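Tollinus passa dobra de roupa para pinças manuais e reorganiza turnos

Automação — 2022-01-02

A Tollinus, empresa de serviços de rouparia e arrumação para alojamentos e residências, concluiu a primeira fase do projeto Meng, destinado a automatizar a dobra de peças têxteis. A fase decorreu sem robôs autónomos. As operadoras e os operadores executaram as tarefas com pinças de mão instrumentadas, e o registo dos movimentos serve agora de base ao treino do sistema de controlo que a Somedness está a desenvolver para a empresa.

Participaram 54 trabalhadores, repartidos por quatro equipas. Cada turno de recolha teve a duração de duas horas, com pausa obrigatória a meio. O restante horário manteve-se nas funções habituais: separação, contagem, reposição e transporte interno.

O protocolo divide a dobra em aproximação, preensão, elevação, alinhamento e pouso. As peças são trabalhadas em superfícies correntes, sobretudo camas feitas, e não em bancada. A opção foi da Tollinus, que pretende um sistema capaz de operar no local onde a roupa se encontra, sem deslocar o serviço para uma linha central. A Somedness tinha proposto inicialmente uma mesa plana de cor uniforme, solução mais simples para a calibração, mas aceitou a alteração depois dos primeiros ensaios.

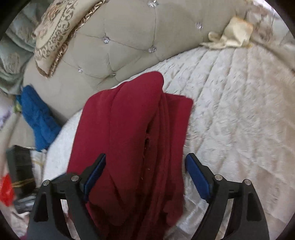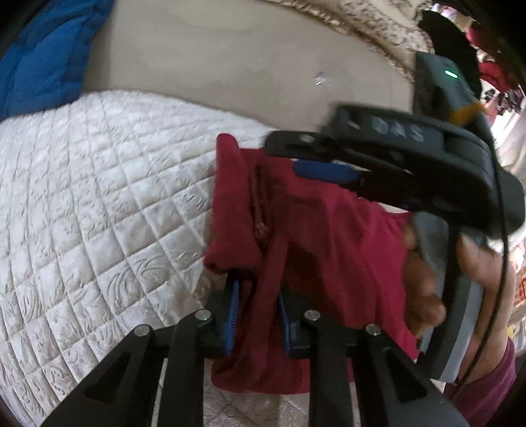
A preensão de tecido continua a ser a etapa com maior taxa de repetição, segundo o relatório interno da primeira fase. Uma peça amarrotada não tem geometria estável, e o ponto escolhido para o primeiro contacto condiciona as operações seguintes. As almofadas azuis estriadas nas extremidades das pinças, apertadas contra o pano vermelho, trabalham em oposição: a prega fica presa entre as duas faces e a força é regulada pelo operador. Uma colcha com relevo acrescenta uma dificuldade própria, a de agarrar a peça sem arrastar a base. O relatório recomenda que a aproximação seja feita com as pontas quase fechadas sempre que a peça esteja pousada sobre tecido acolchoado.

Para quem executa o trabalho, a mudança mais imediata é de ritmo. A dobra à mão faz-se com os dedos abertos e com apoio da palma, movimentos que a pinça não reproduz. Nos primeiros dias, o tempo por peça aumentou em todas as equipas. A Tollinus suspendeu por isso as metas de produção durante as sessões de recolha e passou a contabilizá-las como tempo de formação, com remuneração igual à do turno normal.

Zixuan Lei, responsável técnica do projeto na Tollinus, afirma que a suspensão das metas foi uma condição prévia. «Um movimento apressado fica registado como movimento correto. Se a pessoa puxa o tecido para ganhar tempo, o sistema aprende a puxar», explica. A responsável acrescenta que as sequências falhadas não são eliminadas, mas classificadas à parte, com indicação da etapa em que a peça se soltou ou ficou mal alinhada.

A classificação deu origem a uma função nova. Dez trabalhadores da rouparia passaram a rever sequências a tempo parcial, depois de uma formação interna sobre anotação e critérios de qualidade. A revisão é feita sentada, em posto com ecrã, e alterna com o trabalho físico. A empresa indica que a escolha teve em conta a experiência em dobra e que não foi exigida formação informática anterior. A categoria profissional correspondente ainda não está definida — o assunto transitou para as negociações deste ano.

O esforço físico é outro ponto em aberto. O peso da pinça recai sobre o punho e o antebraço, e parte dos participantes referiu fadiga no final das sessões, em especial nas tarefas com duas ferramentas em simultâneo. Foram adotadas rotação entre tarefas de uma e de duas mãos e regulação da altura de trabalho quando o mobiliário o permite. Em camas baixas não há regulação possível, pelo que essas sessões foram encurtadas para até 10 peças seguidas.

Quanto ao emprego, a Tollinus declara que não estão previstas saídas associadas ao Meng. O plano entregue aos trabalhadores mantém as equipas atuais durante a segunda fase e prevê que o sistema assuma primeiro as peças pequenas e repetidas. As peças com fechos, costuras grossas ou forro continuam atribuídas a pessoas, por falta de resultados suficientes. O documento não fixa compromissos para além dessa fase, omissão que as equipas assinalaram por escrito.

A segunda fase começa em fevereiro, nas instalações de Cidden, com um primeiro manipulador de dois braços instalado junto de uma das equipas. O equipamento funcionará a velocidade reduzida e com um operador presente em permanência, a quem cabe preparar as peças, interromper o ciclo e registar as intervenções. A recolha com pinças manuais prossegue em paralelo nas outras três equipas, com o mesmo protocolo e a mesma duração de sessão.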